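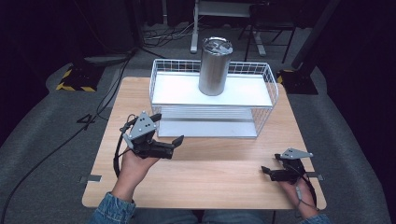

Facilities > Checklists > Break Rooms and Shared Kitchens

Break room and shared kitchen safety check, with comments

Site: Nillwood building, second floor
Checked by: Nassoro Rugemalira
Date: December 19, 2025
Last full check: February

Marks used: OK, FIX (work order opened), WATCH (look again next time). Comments are mine unless a name is given.

1. Floors and walkways

1.1 Floor free of spills and loose mats. OK.
1.2 Path to the exit door clear. FIX. Two boxes of copier paper were stacked inside the door. I moved them to the supply closet. Deliveries are to be signed for downstairs and taken straight to the closet.
1.3 Door closes and latches by itself. WATCH. It closes but the latch needs a push when the hallway heat is on. The strike plate was adjusted in February and has drifted again.
1.4 Chairs and tables steady. OK. One chair with a cracked back was tagged and removed.

2. Electrical

2.1 No extension cords used as permanent wiring. FIX. An orange cord was running behind the refrigerator to the toaster. Unplugged and taken away. The toaster goes on the counter outlet by the window.
2.2 Outlets within reach of the sink have ground fault protection. OK. Both tripped and reset with the test button.
2.3 Cover plates in place and not cracked. FIX. The plate to the left of the microwave has a corner missing. Work order 551.
2.4 Cords free of cuts, tape and scorch marks. OK.
2.5 Only one heating appliance on each circuit. WATCH. The kettle and the coffee maker share a circuit. The breaker went twice this fall. A label now says to run one at a time. If it trips again I will ask for a second circuit.
2.6 Access to the breaker panel clear. OK.

3. Appliances

3.1 Refrigerator at or below 40 degrees. OK. The thermometer on the middle shelf read 38.
3.2 Door gaskets clean and sealing. OK. Bottom gasket wiped down.
3.3 Microwave door, hinges and window undamaged. OK.
3.4 Microwave interior clean. FIX. Dried food on the ceiling of the oven. Cleaned during the check. Cover soup.
3.5 Coffee maker descaled on schedule. WATCH. The log sheet has no entry since summer. A new sheet is taped inside the cabinet door.
3.6 Toaster crumb tray emptied. FIX. It was full. Emptied.
3.7 Dishwasher filter clean, racks intact. OK. The lower rack has two tines with the coating gone. Rust has not started.

4. Water and sink

4.1 No leaks under the sink. OK. Felt the trap and both supply lines by hand.
4.2 Hot water at a safe temperature at the tap. OK.
4.3 Water filter changed on time. FIX. The Clultitden filter is rated for 675 gallons and the meter shows it is past that. Replacement ordered.
4.4 Soap and paper towels stocked. OK.

5. Shelves, cabinets and storage

5.1 Heavy items stored below shoulder height. FIX. The large stock pot was on top of the wall cabinet. It now lives under the counter, to the right of the sink.
5.2 Cabinet doors and hinges tight. WATCH. The hinge on the cup cabinet is loose. I tightened it, but the screw hole is worn and will need a plug.
5.3 Cleaning products kept apart from food. OK.
5.4 All bottles labeled. FIX. One spray bottle had no label. Emptied and thrown out. Do not refill unmarked bottles even if you know what is in them.
5.5 Knives in the block or in a guard. OK.
5.6 Unclaimed cups and food containers cleared. Done. Anything left over goes into the lost property bin for 22 days, then it is donated or discarded.

6. Fire safety

6.1 Extinguisher mounted, visible, gauge in the green. OK. Tag initialed.
6.2 Smoke detector light on, no cover or tape. OK.
6.3 Nothing stored within 18 inches of the sprinkler heads. OK, now that the stock pot is down.
6.4 Exit sign lit, battery test passed. OK. Held the button for 60 seconds.
6.5 No candles or open flames. OK. Please use the battery kind for the holiday table.

7. First aid

7.1 Kit on the wall and sealed. FIX. The seal was broken and the small bandages were gone. Restocked from the Gukden case in the supply closet. If you use something, write it on the card so the kit gets refilled.
7.2 Burn gel in date. OK.
7.3 Emergency numbers posted. OK. The old sheet had the former front desk number. Replaced.

Open items go on the board by the elevator. The door latch and the cup cabinet hinge will be done together when the carpenter is in.

Comments (3)

deskbyewindow
The latch sticks in the morning too, before the heat has been on long. I don't think it's only the heat.

P. Yeh
Can the dishwasher rack be put on the order list now? We waited on the last one until it rusted, and then it took weeks to come in.

Nassoro Rugemalira
Rack added to the order list. I'll check the latch again first thing in the morning before anyone turns the heat up.

Related checklists
Stairwells and Landings
Loading Door and Receiving Area
Copy Room and Supply Closet
Winter Entry Mats and Salt Bins
Restrooms, Second Floor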